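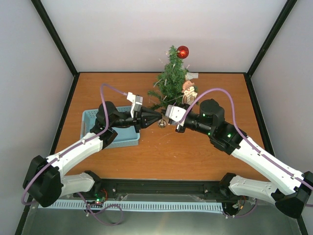 Progress report to the Stokley fund: Stadix motion planning and control software
Reporting period ending in May

Summary

Work in this period went into three parts of the software: the shared planner for two arms, the wrist camera calibration tool, and the logging service. The planner and the logging service are in daily use. The calibration tool works but still needs a person to check its output. Spending is within the approved budget and we are not asking for any change to it.

Two-arm planner

The old planner treated each arm as a fixed obstacle while the other one moved. This was safe but slow, and it failed whenever both grippers had to be near the middle of the table. The new version plans both arms together and checks the distance between them along the whole path. Small decorations and ornaments are the current test objects, with a tabletop tree as the obstacle to work around.

We ran 1198 planning requests from recorded start positions. The planner returned a valid path for all but 30. Most of the failures came from goals where the two wrists would have had to overlap, and these are now rejected before planning starts, with a message that names the pair of links in conflict. The remaining failures are timeouts and are still open.

Cable clearance is handled with a padded volume above each upper link. It is crude and rules out some motions that would be fine. Sarkar has offered us their cable model, and we will try it next period.

Calibration tool

The tool estimates the position of each wrist camera relative to its gripper. A full calibration takes 10 minutes per arm. Results repeat well on the left arm. On the right arm they drift after the camera mount is removed and put back, and we have not yet separated the mount error from the software error. Until we do, the operator compares the new values with the last accepted set by hand.

Logging

Joint states, camera images and planner decisions now share one clock. The replay viewer opens a log directly and can step through it. Jakubowski asked for an export in their format; that is written and waiting for their review.

Problems

We lost 8 working days to a driver update that changed the order of the gripper commands. The driver version is now pinned and checked at startup.

Next period

Close the planner timeouts. Finish the right arm calibration work. Test the Sarkar cable model. Write the operator guide, which was due in this period and is late.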